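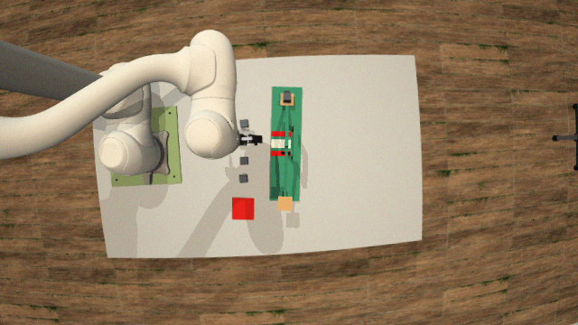

Planks in light, middling and dark brown, with touches of green between them. (Computer rendering.)

The Porch Floor, Continued

June 30, 2020

Readers who have been with this newsletter since February will remember that I announced, with some confidence, that the back porch floor would be finished by the time the peonies opened. The peonies have opened, been rained on and gone brown. The floor is at what my spouse calls the halfway point, by which is meant that half of it can be walked on.

Several of you wrote in to ask what happened. A few of you wrote in to ask whether the furniture was still in the dining room. It is. We eat dinner beside a glider, two wicker chairs and a rolled-up outdoor rug that smells like a pond.

For newer subscribers, the short version. The porch on this house faces north and sits under a maple that belongs to the neighbors but does most of its living on our side. The boards get sun for perhaps an hour in the morning in high summer and none the rest of the year. Moss loves it. For eleven years I swept it, scraped it, poured vinegar on it and told visitors it was charming. Then last fall a delivery driver put his heel through a board next to the steps, and I had to stop telling people that.

I would like to speak up for moss, briefly. It doesn't eat wood. Moss has no real roots and takes nothing from a plank except a place to sit. What it does is hold water like a sponge left in a sink, and the water does the rest, with the help of whatever fungus is in the neighborhood. So if you have a green line running along the gap between two boards, the green is a kind of messenger. It is telling you that this particular gap never dries. I had this explained to me by a man at the lumber yard who had clearly explained it before and was sad to be doing it again.

The way to check is with a screwdriver. Push the tip into the wood near the gap, with the force you'd use on a baked potato. Sound wood pushes back. Mine accepted the screwdriver up to the handle in a spot I had been standing on for most of the previous summer with a tray of drinks.

Now, the wood. I had assumed that a person went to the yard and bought boards. A person goes to the yard and is handed a chart. I was offered pine that had been treated, pine that had been treated more, cedar, a tropical hardwood with a price that made me put the chart down, and a plastic board that came with a printed grain. The plastic had a sample you could take home. I took it home. It was a perfectly good sample and the dog wouldn't step on it, and I respect the dog's judgment on floors since she spends more time on them than I do.

We went with cedar from Stemell, out past the fairgrounds, who mill their own and will let you pick through the stack if you put the stack back the way you found it. I bought 295 feet of it in mixed lengths. I had worked out that number on the back of an envelope, and I'd like to tell you the envelope was right. The envelope forgot the steps.

A word about color. New cedar comes in every shade from peanut butter to strong coffee, often in the same bundle, and there are two schools of thought about laying it. One school says to shuffle the boards so that the light and dark ones fall any old way. The other school says to lay them all out on the lawn first and arrange them so that they look as if they fell any old way. I belong to the second school. It took a weekend. On the second day the neighbors across the fence asked whether I was building a boat.

I can report that the human eye is very bad at random. Left to myself I made stripes. I broke up the stripes and made a checkerboard. In the end I let my spouse do it while talking on the phone to somebody else, and it came out beautifully.

Then there is the question of the gaps. You want a gap. I know that a floor without gaps looks better in the catalog, and I know about dropped earrings. But a board outdoors swells when it's wet and shrinks when it's dry, and it needs somewhere to go while it thinks things over. The usual advice is to space the boards with a nail, and I used a nail. Unfortunately the old boards had been laid tight, which is how they came to have that green trim in the first place, so the new floor with gaps came out one board shorter than the old one. I had one board too many on the porch side and not enough boards on the step side. These do not cancel out.

The other thing I would tell my February self is to look at the ends. Everyone stains the tops. The tops are the part you see, and the part the rain runs off of. The cut ends are a bundle of drinking straws. Every end needs sealing before it goes down, including the ends you cut yourself, on the day you cut them, with a brush you have to wash each time. I did this faithfully for the first 2 rows, and then it was hot. I have since taken up the third row.

As for stain, I asked at the hardware store in Jovberg for something that would look like nothing at all. They sold me a can of Castaño, a warm brown they said would disappear into the wood. On the lid it looked like weak tea. On the first test board it looked like strong tea, and on the second coat it looked like a saddle. We've decided we like the saddle. We decided this after reading the return policy.

If you try a stain, try it on an offcut from the same batch, let it dry overnight, and then carry the offcut to where the floor will be. I looked at mine in the garage under a fluorescent tube, a light in which I have never made a good decision about anything.

Costs, because you always ask. The screws came to 152 dollars, a sum I would have laughed at if someone had told it to me in advance. They are stainless. The cheaper coated ones leave black streaks in cedar, and there is a porch two streets over where you can see how that goes. I won't say which porch. They subscribe. The lumber I will not be discussing until the steps are done and I have had time to make peace with the total.

On cleaning, for those of you with no plans to tear anything up and a floor that is merely a bit green in the seams: put away the pressure washer. I know it's fun. It is the most fun I have ever had with a rented machine, and it took the soft wood out from between the grain lines and left me with corduroy. Use a stiff brush, a bucket of warm water with a little oxygen bleach in it, and a putty knife for the seams. Work along the boards and never across them. Do it on a dry morning, and rinse more than you think you should. Then cut back whatever is shading the place, if it's yours to cut. If it isn't, bake something and bring it next door before you raise the subject. I raised the subject first, and we are still working back from that.

Several of you swear by zinc strips, and one reader in Dradulham sent a very full account of hers, with a drawing. She says her porch has stayed clear since she put them along the house wall. I'm happy to pass this along and have no opinion. My own wall is currently hidden by a stack of cedar under a tarp, and something has moved in under the tarp. I have heard it at night. I'm going to wait for it to finish whatever it's doing.

Next up are the steps, which need three stringers cut to match the old ones, and the old ones don't match each other. I've been told to trust the level and not the house. Until that's sorted out, guests are asked to come in by the front, mind the glider, and not sit in the wicker chair on the left, where I've been keeping the screws.

The tomato item I promised for this issue will have to wait. They are behind the lumber and I can't get to them.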